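Review: Valtonen inventory software for letting agents and property managers

Published January 12, 2018

The Valtonen inventory package is intended for residential property managers who prepare their own check-in, mid-term and check-out reports. It is supplied as an application for tablets and telephones, together with an office console that runs in an ordinary web browser. The review department used the package over a full letting cycle on the Allholm portfolio, which consists of 79 furnished and part-furnished flats and a small number of commercial units on the ground floors.

Setting up

Each property is entered once and then copied forward from one tenancy to the next. A two-bedroom flat took a little under an hour to enter in full, including meter positions, keys and the condition of fitted cupboards. Similar flats in the same block may be copied from a master record, and the clerk then amends only what differs. The console accepts a spreadsheet import, although column headings must match the supplier's own list exactly and the error messages do not identify the row at fault. Offices moving from paper records should allow for this.

Permissions are simple. A clerk may create and edit a report, a manager may approve it, and a landlord may read it. There is no setting for a contractor who needs to see one room or one defect, and in practice the Allholm office continued to send these by email.

Carrying out an inspection

The application works without a signal and sends its records when a connection returns. This is a considerable advantage in basement flats and plant rooms. Each item is given a condition grade, a cleanliness grade and a free text note of up to 700 characters. The grades can be renamed, but only for the whole office, and a manager with both furnished homes and commercial lettings will find one set of words does not suit both.

Photographs are attached to the item and carry the time at which they were taken. They may be enlarged on the console, and the clerk can add a note before approval. Commercial units are handled in the same manner, with a separate heading for equipment belonging to the occupier.

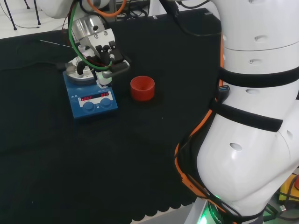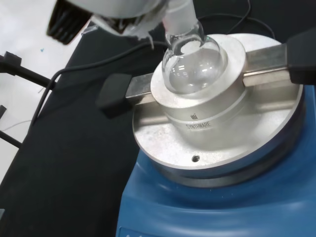 Bench equipment, including a blue hotplate stirrer in each photograph.

The printed report is clear and well spaced. Photographs may be placed beside the item or gathered at the end, and tenants who were asked for comments preferred the former. A report for a furnished flat with many photographs can become a very large file, and one in the trial was refused by a tenant's email account. The supplier provides a download link as an alternative – this expires after a fortnight, and the period cannot be changed.

Check-out comparison

The comparison report is the strongest part of the package. The check-in and check-out entries are set side by side, and any change of grade is marked in the margin. The manager then records whether the change is fair wear and tear, a matter for the tenant, or a repair for the landlord. The wording is left to the manager, as it should be. Where an item has been moved from one room to another, however, the software treats it as missing in the first room and new in the second. Sofas and bedside lamps caused most of the difficulty.

Signatures may be taken on the screen or by link. Reminders go out automatically and stop once the tenant has replied.

Cost and support

The licence is charged per office, with an upper limit of 1,000 active properties. The Skalstead package, reviewed in October, charges by the report and will be cheaper for an agent with few changes of tenancy. Brorell includes rent accounting, which Valtonen does not attempt. Support was reached by telephone during office hours and was courteous, though a question about archived records took two days to answer.

Recommendation

The package is recommended for offices that employ their own inventory clerks and manage mainly furnished homes. Managers with a mixed portfolio should ask for a trial period and test the condition grades before signing. Version 3 is expected to allow separate grades for each type of property, and the department will examine it when it is released.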